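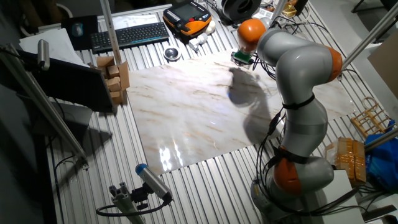 The marble-pattern board, white with tan and gray veining.

Sunday, January 28, 2018

Outside temperature low all day, kitchen at 62 when I came down. Started the dough anyway. Recipe is the Rinaldi one from the back of the old binder, the laminated version with butter folded in, which I have now made often enough to stop reading the quantities but not often enough to trust my timing.

Flour weighed, water at 80 degrees, salt in last. Mixed by hand until it cleared the bowl, then rested it covered. The dough came together stiffer than last week's. Same bag of flour, so either I misread the scale by a few grams or the flour has dried out on the shelf with the furnace running. I did not correct it. One change per batch is the rule, and today's change was the butter.

The butter was Drunduno, the higher-fat kind, bought Friday. It stays pliable at a lower temperature than the store brand. I beat it flat between two sheets of parchment, squared the edges with the bench knife, and put it back in the refrigerator for 17 minutes. Last week I gave it longer and it cracked under the pin on the first turn. You could see the pieces through the dough like ice on a pond.

First turn was clean. No cracking, no smearing at the corners. Second turn, the dough pulled back more than I wanted, so I stopped short of the full length and chilled it again. Third turn went to full length with light pressure. That makes 3 single folds in total. Sharon Odera says to do two and a book fold and be finished with it. I will try her way in February when I have another block of butter.

Notes on the rolling surface. Stone pulls heat out of the dough at the start, but after a few minutes of work the spot under the pin has warmed up and the advantage is mostly gone. Moving to a fresh area for each pass helps. So does wiping off the old flour before dusting again, as the old flour picks up butter and starts to drag. I used less dusting flour today than last week and brushed off the excess before each fold. The layers should stick to one another better.

While the dough rested I went through the cabinet. Threw out the baking powder. The rye needs using. Vanilla is low. I also found the receipt for the Jurnis oven thermometer, so I can return the second one, which reads differently from the first and disagrees with the oven dial as well. I have no way of knowing which of the three is right without a fourth instrument, and I am not buying a fourth instrument.

Shaped in the afternoon. Cut triangles with the long knife, pressing straight down and not dragging. The two end pieces were uneven, so I rolled them with scraps inside. Proofed in the cold oven with a pan of warm water on the lower rack. They were slow. I baked when they wobbled on the tray, later than planned, and turned the tray once halfway through.

Result: good color, bottoms slightly dark. Crumb open near the ends, tighter in the middle. Some butter leaked onto the tray, less than last time. I think the proof was still a little short. Next batch, leave everything the same and give the proof more time.

Froze half. Took four over to the Pleltside house before dark and came back with a jar of their plum jam and the pie dish I lent them at Thanksgiving. Ate one more than I intended to with the jam. Dishes done, pin oiled, butter back on the shopping list.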